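Extra Time at Ernham

By the time the lights came on over the pitch, Jullen Rovers had one sub left, and it was me!

I'd sat on that bench for 1075 minutes of the season (my brother kept a tally on the fridge) and my legs had gone to sleep. Birkness were one up. Then Coach Ratanaporn turned round, pointed, and I was running before he'd got to my name.

Oh, the noise of it! There can't have been 200 people there on a Wednesday night, but it sounded like a cup final. Geum took the corner short, got it back, and swung it in right over the keeper.

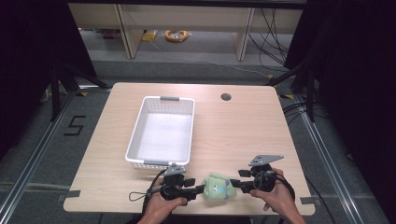
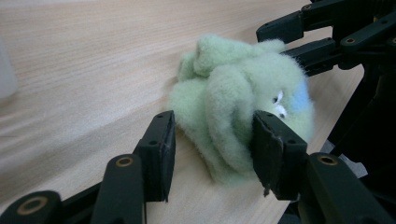 A mint-green plush on a wooden tabletop.

I never saw it hit me. It came off my shoulder, or maybe my ear, and then everybody was on top of me, shouting, with mud in my mouth and my left boot gone.

"Jirayu!" Geum was yelling at the coach. "Jirayu, did you see her?"

He had. He was halfway across the pitch in his good shoes, and the referee was waving him back, and there were still 2 minutes to play.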